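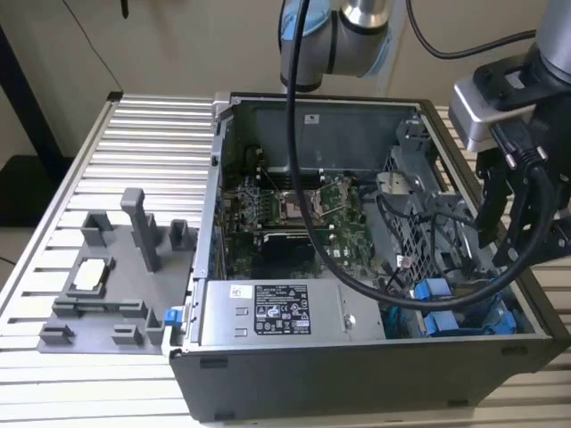
February 2023. Dust trial on the Zestari shop air filters, second go. Panel from Gundside went in at the sanding end, the old Pärn one stayed by the door as the control. Ran both for 15 days with the timer on low, weighed them on the kitchen scale, then again on Helju's good one when the numbers looked silly. Gundside picked up 289 g, the Pärn 70. Not a fair fight as the Pärn sits in the draft. Want the same thing inside a housing too, something with nooks for dust to sit in. 

Swap positions next run. Should of done that in December.

Zane Luik thinks the scale drifts when the heater is on. Could be. Checked with the brass weight, cold room then warm room, 2 g apart. So not nothing, but doesnt explain the gap.

Drurine pre-filter mesh: don't bother. Clogs before lunch, then whistles. Washed one in the sink and it came back misshapen, edges curled, won't seat in the slot anymore. One left in the drawer if anybody wants it for paint.

To do
- tape for the door gap, the wide kind
- new log sheet, Helju Lukoševičius has the blank
- ask Gundside if the panel can be vacuumed or is it throwaway
- write the weights on the WALL not on the bag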